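Pilleder 検品・箱詰めスタッフ(画材部門)募集要項

掲載日:2019年10月29日
勤務地:Mestholm 作業所 2階
募集人数:6名
雇用形態:有期雇用(更新あり)

業務概要
アートマーカーの返品分および小口セット品について、仕分け、検品、箱詰めを行う。対象は黒軸のマーカーで、軸端の色によりインク色を識別する。取扱色数は168色。1日の処理本数は一人400本以上を目安とする。

作業手順
作業は卓上で行う。混在した状態の品からマーカーを1本ずつ取り出し、軸端の色と軸の印字を確認したうえで、浅い細長の紙箱に向きをそろえて収める。緑と黄緑、桃と赤など近接した色は、備え付けの色見本と照合する。印字のかすれ、キャップの緩み、軸の継ぎ目の割れがあるものは箱に入れず、不良品票を付けて別置きとする。
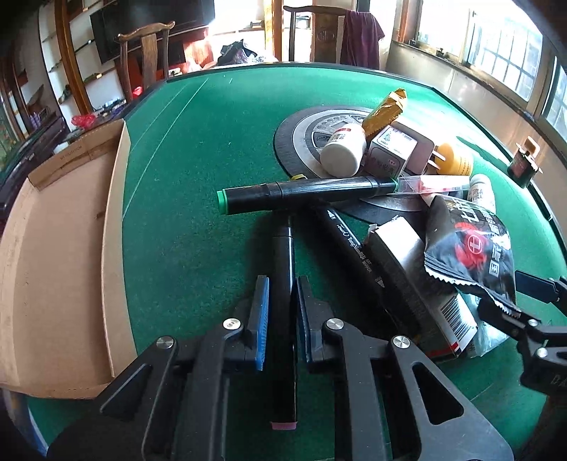

箱のふたは、全数がそろい、照合者の確認印を受けるまで閉じないこと。フェルト張りの卓では繊維くずが軸に付着するため、箱詰め前に乾いた布で拭き取る。マーカー以外の品が混入していた場合は、品名を記録票に記入し、Farport 行きの回送箱に入れる。

応募資格
・近接色の判別に支障がないこと(選考時に色票による確認を行う)
・日本語の作業指示書を読み、記録票に記入できること
・座位での手作業を継続できること
・経験不問。文具または画材の取扱経験がある場合は応募書類に記載のこと

勤務条件
勤務は週5日、実働6時間とする。休憩は別途。契約期間の満了は翌年5月末日で、更新の有無は作業量および勤務状況により判断する。交通費は当社規定により支給。作業用前掛けと手袋は貸与する。爪の長さ、指輪等については作業所の規定に従うこと。

選考方法
書類選考の後、作業所にて実技確認と面接を行う。実技確認では、混在したマーカーの仕分けと1箱分の箱詰めを課す。速度よりも色の取り違えの有無を重視する。筆記用具の持参は不要。

応募方法
履歴書に希望勤務開始日を明記し、Pilleder 画材部門採用係あてに郵送または持参すること。セット品の組み合わせ作業(Dela Peña 向け)を希望する者は、その旨を併記する。応募書類は返却しない。結果は書面で通知する。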